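Reusing plain water bottles – how long do you keep yours?

plamby_porch
I started refilling store water bottles back in April and I've gotten fond of them, silly as that sounds. My husband thinks I should just buy a proper steel one and be done with it, but I like seeing how much I've got left! Does anyone else hang on to theirs, and for how long?

Hjørdis Ljungberg
Oh, I'm right there with you. The ones with ridges are so much easier to hold when your hands are tired, and mine sits on the table all morning where I can't forget it. 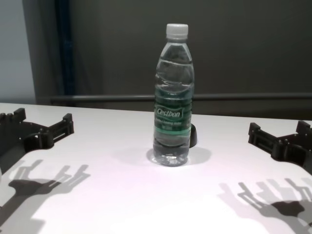 Cestbon bottle, white screw cap, nearly full

dahlgren17
Nice bottle, but I have to disagree with you both a little – I only refill mine for a day or two. Those narrow necks are a pain to get a brush into, and I never feel they're really clean.

Hjørdis Ljungberg
Fair enough, dahlgren17! I shake mine with warm soapy water and rinse it well, but I'll admit I've never managed it with a brush.

plamby_porch
A day or two?? I'm on week three, oh dear. Going to put the kettle on and think about that steel one.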